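The plug and the port: why I still do my own patching

4 Dec 2019

By Neema Langat

Every December my inbox fills with the same kind of email. A company has a robot, the robot has done a chore in a video, and would I like to write about how the chore is now finished as a human occupation. This year it has been folding towels, stacking shelves, emptying a dishwasher and, for a change, plugging in network cables. The last one got my attention, as plugging in network cables was my job for a good part of my working life and I still do it on weekends for people who ask nicely.

I want to set down what I think machines can and can't do around a house or a shop floor at the moment. My view is that they are further along than my old workmates believe and a long way short of what the emails claim. The gap is mostly in the parts of a job that people don't bother to name.

Start with what a chore is. If you ask somebody at Rernon, the warehouse where I used to look after the comms room, what it takes to patch in a new desk, they will say you plug the cable in. It takes them four words. What they leave out is finding the right cabinet, getting the door open when a trolley has been parked against it, reading the label on the wall plate and deciding whether to believe it, picking a cable that is long enough, working it through the ones already there, finding a free port, checking that it is meant to be free, and then plugging it in. After that you look for the light. If there is no light you start again from some earlier point, and which point you choose depends on what you know about the building.

The machines I have read about this year do the plugging in. Some of them do it well. It is also a harder thing than it looks, and I don't want to be one of those people who sneers at a robot for being slow at something he has never had to explain.

An Ethernet plug is a small thing to line up with a small hole. It goes in one way around. The clip has to be on the correct side, the plug has to be square to the socket, and you have to push until it clicks but not so hard that you bend something. A person does most of this by feel. I have patched cabinets with a torch in my teeth and I have patched them with no light at all, my arm in up to the shoulder, running a thumb along the jacks to count. I couldn't tell you how much force I use. My fingers know when the plug is a bit crooked and they fix it before I have noticed.

Then there is the cable. A cup is the same shape when you lift it as it was on the bench. A cable bends and twists, and it remembers the way it was coiled. Hold it a few inches back from the plug and the plug droops or swings off to one side. Hold it right up at the boot and you have control of the end, but now your fingers are in the way of the next port along. Every apprentice works this out in the first week, and it seems the engineers have come to the same place.
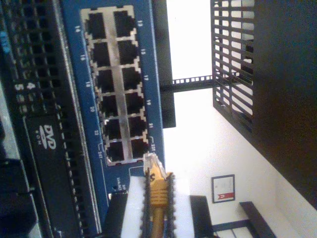
Photo: Barasa

The grip is where I would have put it, on the yellow boot behind the clear plug, with a ribbed pad on either side. The end of the plug is pointed up at the switch, just below the ports marked 23T and 24T. What I notice most is how close together everything is. Twelve jacks in two columns, all of them dark square holes in the same shiny metal, with numbers in small white print, odd down one side and even down the other. I have put a cable in 21 when the sheet said 23 and so has everybody else in the trade. A machine that can read the number and go to it every time would have saved me a few long drives back to site.

So I take the thing seriously. If you gave me a cabinet with clear access, a switch mounted where the arm could get at it and a cable already in the gripper, I would believe you that a robot could be made to fill the ports. I'd even believe it would be tidier than I am.

But look at how many conditions were in that sentence. Njoroge Ondieki, who ran the floor at Rernon for most of my time there, used to say that a job quote should list what has to be true before you start. His quotes were longer than anyone else's and he lost some work over it, but he rarely went back to a customer with his cap in his hand. I have tried to read the robot emails the way he would read a quote. What has to be true? The socket is where the machine expects it. The cable is loose at one end and not pinned under 5 others. Somebody has opened the cabinet, and nobody has stuffed a box of spare keyboards in the bottom of it.

In a purpose-built data hall most of that can be arranged. The rows are the same, the heights are the same, and if there are 1000 ports to fill it may be worth paying to make every one of them reachable. I think that is where this work will be done by machine first, and I don't think it is far off. In the back room of a dental clinic in a country town, the switch is on a shelf over the sink. I have worked in that clinic, and the data hall does not tell you much about it.

Household chores are nearer the clinic than the hall. My sister has a robot vacuum, an Esent, and she is fond of it. It does a decent job of the lounge room floor. Before it runs she picks up the kids' socks, lifts the lamp cord, shuts the bathroom door and tips the dining chairs onto the table. When I asked whether it saved her time she thought about it and said it saved her vacuuming, which she hates, and gave her tidying, which she doesn't mind. That is a fair trade and I wouldn't talk her out of it. It's also a good description of most automation I have seen up close. The machine takes the middle out of the job and leaves you with both ends.

Shop floors have known this for a long time. The packing line at Rernon had an Odby carton sealer that could close a box faster than any of us could pick one up. It needed a person at the front to square the boxes and a person at the back to pull out the ones it had chewed. That was 2 people where there used to be more, so it paid for itself. But the people who were left had the fiddly part of the work all day long, without the easy bits in between to rest on. I don't hear this raised much when people talk about robots taking the dull jobs. Sometimes the dull bit was the part that let you think about your dinner.

There is a question of trust as well. If a machine folds a towel badly you have a badly folded towel. If it half-seats a plug, you can have a connection that works today and drops out on a hot afternoon in February, and then somebody like me has to find it among 100 others that look fine. With my own work I know which ones I was in a hurry over. I would want a machine to tell me the same thing, which plugs went in cleanly and which took a second go. A list like that would be more use to me than a faster arm.

I am asked fairly often by younger people whether they should still go into cabling. I say yes, and I say learn to read a building. Learn how to follow a run through a ceiling when the drawings are wrong, and how to ask the woman at the front desk what stopped working and when. The plugging in may well go to the machines over the course of your career. It was always the shortest part of the visit, and on most call-outs the customer never saw me do it.

As for the emails, I have started sending back the same reply to each one. I ask who opened the door, who picked the cable and who checked the light. If the answer to all three is the robot, I will drive out at my own expense and watch. So far I haven't needed to fill the tank.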